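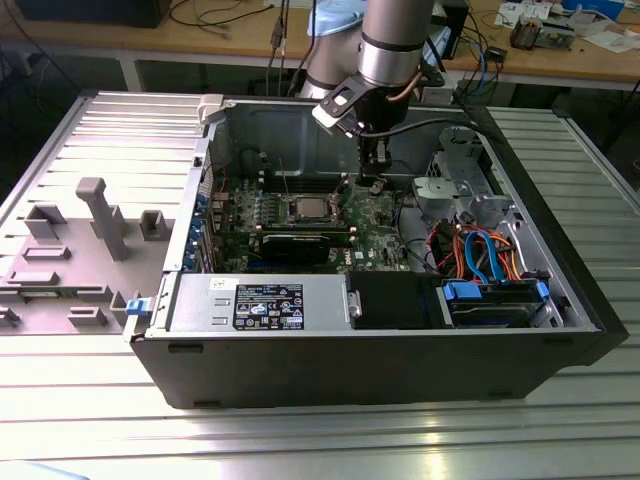
Arm over the Dell, side panel off

trirko_bench
6 Jun 2020
Finally got the arm reaching down into a full tower in our shared shop, and I'm thrilled! The goal is for it to swap parts on old desktops, RAM first, then the processor. I wrote the motion code myself and saved 256 poses for this one case (yes, I know, way too many). Getting the wrist past the drive cage without dragging its cable took me 5 evenings.

Grasholm
Love it. But why poses at all? Put a tag on the case and let the camera find it. Bump the tower a hair and all 256 are junk.

trirko_bench
Fair, but the case butts up against a stop, so it lands in the same place every time. I want the boring version solid before I add vision. The processor is the part that scares me. 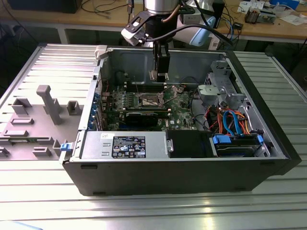
With two skinny fingers you have to come straight down over the socket, and any tilt at the wrist could mean bent pins. I'm running that approach at a crawl for now.

dolberg_d
Skip the fingers and use a suction cup for the CPU. I did 500 lifts with a cheap one and dropped 4.

Grasholm
4 drops onto socket pins is 4 dead boards, no thanks. Fingers on the edges, and get some give in the wrist.

Ylva Ljungberg
I'm with Grasholm on the give, with dolberg on the cup. Print a soft mount and try both? What's your tip material?

trirko_bench
Bare plastic, but I have silicone sleeves coming from Bakke. Will post numbers for both once they're on!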